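**From:** Katia Carbone
**To:** panel-and-joinery list
**Subject:** Re: Wide panels, meter readings, and how long to wait

Replying in line where I can. I have trimmed the original to the parts I have something to say about.

> We have a batch of flat-sawn beech boards for a set of table panels, finished width 750 mm. The supplier quoted 11 percent moisture content. Our Vestell pin meter gives readings all over the place, with the pile averaging lower than that, and a borrowed Stikimo pinless meter gives something else again. The shop hygrometer says 54 percent. The customer's apartment is heated and I would expect it to be a good deal drier in February.
>
> Three things I would like to know. First, which meter do I believe? Second, how long should the boards sit before glue-up? Third, is there any sense in making the panel fit at today's width, or do I have to work out the whole range and design for that?

**Which meter**

Neither one, until you have a reference. A pin meter measures electrical resistance between two points and converts it to moisture content through a table for a given species at a given temperature. If the species setting is wrong, or the boards came in from a cold truck the same morning, the number on the display is a consistent answer to a different question. Check the manual for the temperature correction. On many pin meters it is printed as a separate chart at the back and is easy to miss.

A pinless meter measures a dielectric property over a volume of wood under the plate, so density matters a great deal. Two beech boards from different trees can differ enough in density to move the display with no difference in water at all. Anything conductive or damp behind a thin board will also be included in the reading. Hold the board clear of the bench when you use it.

The reference is the oven. Cut a section across the full width of a spare board, well in from the end grain, and take off any splinters before you weigh it, so they don't come off later and count as water. Weigh it immediately. Dry it at just above the boiling point of water – mine holds 104 °C and I have never seen a reason to fuss over the last degree – and weigh it at intervals until two successive readings agree. Moisture content is the weight lost divided by the dry weight, times 100. Dividing by the wet weight is the usual mistake. At the levels we are discussing the error is small enough that the result looks plausible, so it tends not to get caught.

Take a pin reading on the board beside the cut before you start. One oven result next to one pin reading gives you an offset. With a second spare board at a different moisture content you can see whether the offset is constant. For a batch of one species over a narrow range I am content with a constant offset, marked in pencil on a piece of tape on the meter.

**The hygrometer**

You quoted 54 percent, and I would not build anything on that figure until the instrument has been checked. Cheap digital hygrometers drift, and dial types do so faster. The saturated salt test costs almost nothing. Put table salt in a bottle cap, add water until it is a wet slush with solid salt still visible, and seal it in a clear container with the hygrometer. Leave it overnight at a steady temperature. The air inside should settle at 75 percent. A slush of magnesium nitrate gives a second point, 54 percent at 20 °C, which is conveniently near where you are working. That point shifts with temperature more than the table salt one does, so keep a thermometer in there as well.

Do not let the slush touch the sensor. If there is standing liquid over the salt, pour some off or add more salt.

Assume for the moment that your reading is correct. At 54 percent and ordinary room temperature, wood settles near 10 percent. Boards delivered at 11 would then be slightly wet for your shop and would lose a little more on the surface than in the core during the first days. That alone would explain a pin meter reading low with short pins. Try driving the pins to a third of the thickness and see if the spread closes up. If you have insulated pins, read at two depths. The gradient between shell and core is more useful to you than the average.

**How long to wait**

I dislike rules of thumb based on a number of weeks. The time depends on thickness, species, air movement, and how far the wood has to go. What I do is weigh one board from the batch, write the weight and the time on it, and weigh it again at the same hour on later days. A kitchen scale reading in grams is enough for a short board. The weight falls quickly, then slowly, then wanders up and down with the weather. When it starts to wander, the board has arrived.

Stickers must line up vertically and the bottom layer must be off the floor by at least as much as the thickness of the stickers above. Individual panels, offcuts and test pieces are where people get careless, as they get put down flat on the nearest surface and left. 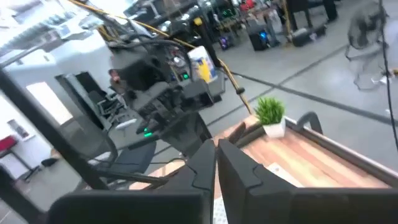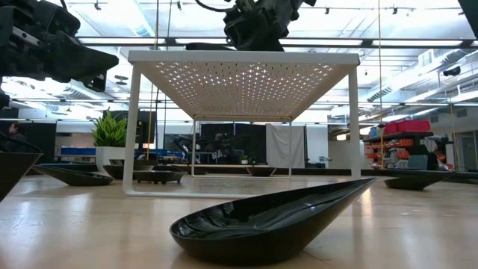
A panel that loses moisture from one face only will cup, and it will do so at a moisture content that is perfectly acceptable on average. The face against the bench exchanges very little with the room, the open face exchanges a lot, and the difference in width between the two has to go somewhere. Flat-sawn stock already has a preferred direction to move in, so you get one effect on top of the other. Bare tabletops, such as the wood-grain surface in the first picture, hold back the lower face in exactly this way. A stand like the white metal one in the second picture, with a dense grid of small holes through the top and nothing but thin legs and a frame near the floor under it, is a better pattern to copy. Scale it to the work. Perforated sheet is still partly closed, so for anything wide I would put thin battens on it and set the panel on those. A potted plant near a drying panel also deserves a mention: a watered pot beside a drying panel raises the humidity at one end, and the same goes for a sink, a glue pot with hot water in it, or a rack of wet paintbrushes. Keep your hygrometer away from all of them too.

If a panel has already cupped, do not clamp it flat and do not plane it. Stand it on edge with air on both sides and leave it alone for as long as it took to go wrong. In most cases it comes back. A panel planed flat while cupped will cup the other way when it evens out, and you will have lost thickness for nothing.

**Working out the range**

Yes, you have to do the whole range. The fit at today's width tells you only about today.

The arithmetic is one line. Change in width equals the width, times the change in moisture content in percent, times a coefficient for the species and the cut. For flat-sawn beech I use 0.004, and for quarter-sawn I use 0.002. These are rounded and good enough for a tabletop.

| Case | From | To | Flat-sawn | Quarter-sawn |
|---|---|---|---|---|
| As delivered to your shop | 11% | 10% | 3 mm | 1.5 mm |
| As delivered to heated room | 11% | 7% | 12 mm | 6 mm |
| Your shop to heated room | 10% | 7% | 9 mm | 4.5 mm |

All for a width of 750 mm. The 7 percent figure is my guess for a heated apartment in winter. If you can get a checked hygrometer into the customer's room for a while, do that and replace my guess with a measurement. Ask what happens in summer too. With windows open near the coast, the panel can go above its delivery moisture content, and then it needs room to grow as well as room to shrink.

Real panels with a finish on them move somewhat less over a season than the table says. A finish slows the exchange and takes the top off short swings. It does not change where the wood ends up if the dry spell lasts long enough, so I would not reduce the allowance on account of it.

For fixings, make one point rigid and let the rest slide. On a freestanding table I fix along the centerline, which splits the movement into two equal halves of 6 mm for the worst case above. If the panel is against a wall, fix the back and let all of it come forward. Slotted holes need to run across the grain (I have seen them cut the other way by people who knew better, me included) with the screw placed in the slot according to the moisture content on the day of assembly. In your case the wood is going to shrink, so put the screws nearer the outer ends of the slots, leaving them room to travel toward the centerline.

Breadboard ends will show the movement at the corners no matter how well they are made. Tell the customer before delivery.

**A correction to my earlier post**

In the Palma thread I said the Wameck edge sealer could go on either before or after the boards had reached the shop moisture content. I should have said that it belongs on the end grain as soon as a fresh cut is made and can come off when you trim to length. Sealing only the ends late in the process does little harm but does little good.

If you do the oven test, please post the pin reading and the oven result together, with the species setting you used and the temperature of the wood. I am collecting such pairs for beech and would like more from boards near the dry end.

Katia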